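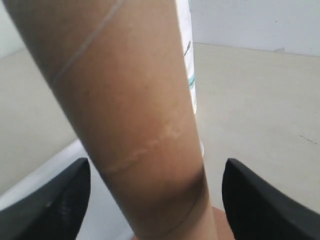

Surkent wrist kit, trial unit: what we were sold

Ostcombe sent us the Surkent kit in February on a loan agreement longer than the manual. Gripper, wrist camera, top bracket, one cable, a license dongle, and a card inviting us to rate the unboxing. The sales page promises "confident handling of everyday cylinders." The everyday cylinders on our bench are a cardboard tube, a couple of white rolls and a peg, so we are squarely in the target market.

Setup is sold as 12 minutes. I gave it a fair try and got 29, and that includes the part where the calibration wizard asked me to confirm I was ready and then ignored the answer. The dongle has to go in before the power comes on. The manual has this on the last page, after the warranty.

Opening the fingers wide and coming down over the cardboard tube is the easy case. The spiral seams give the tracker plenty to chew on, and the tan stands well clear of the pale tabletop. If all our customers shipped bare cardboard cores I would sign the purchase order and go to lunch.

Settings so far: slow approach, grip force at 5 on their scale. Their scale has no units. I wrote to Ostcombe asking what the units were and was told the scale is "intuitive." 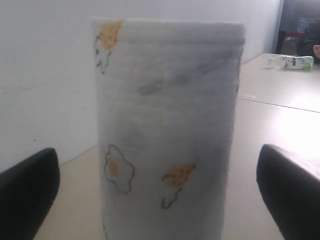 Verelley, April 3, 2018

Soft covers. The quick start sheet says to use the "deformable" profile for anything with give in it. I did the fuzzy sleeve with the fried egg on it first, on the theory that if the software was going to embarrass itself it might as well do it over breakfast. The deformable profile turns out to be the standard profile with everything slower. Width estimate wandered from run to run. My guess is the loose fibers at the sides, where the outline goes woolly and the edge finder has to pick a number. Switching the edge filter to "coarse" settled it down. The coarse filter is off by default and lives under Display, for reasons I would love to hear.

Also: the log stamps every grasp attempt with a confidence score, and I have yet to see one low enough to match my own.

To do: rerun with the blinds down. There is glare on the table to the right and I don't want to blame Surkent for the sun.

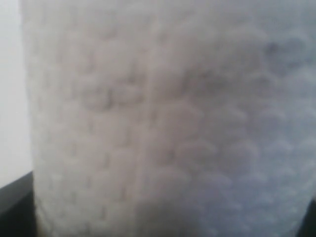 Close-range focus is where I part ways with the brochure. The optics are fixed, and the near limit in the spec is given as "gripping distance," which could mean anything and I suspect was meant to. On the white embossed roll the camera gets nothing but blur at this range. You can still pick out the scalloped pattern to the right of the seam, and I can tell where one layer meets the other, but the software wants a crisp edge and there isn't one to give it. It reported "target centered" anyway. We should plan on doing all the deciding further out and treating the last stretch as blind. The older Navarrete unit did the same, but it at least had the manners to throw a warning.

Tried the firmware update in case it helped. It changed the splash screen.
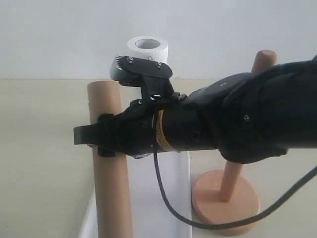 Gripper at the tube, cable loop crossing in front of the pink base.

Cable management, then. The kit ships with 2 clips and neither fits the wrist. Left to itself the cable comes out from underneath and hangs in whatever it can reach, so every path with a sideways move has to be planned for the arm and again for its tail. I would like a side exit. Ostcombe would like me to buy the dress pack.

The bracket I have no complaints about. Stiff, sensible screws, can be taken off with one hex key.

Verdict for the purchasing sheet: keep the loan until it runs out, don't buy at list. Ask for the adjustable-focus camera if it exists outside the slide deck. Ask again about the units.

Still open: pink peg, grip force sweep, return box (where did we put the foam?)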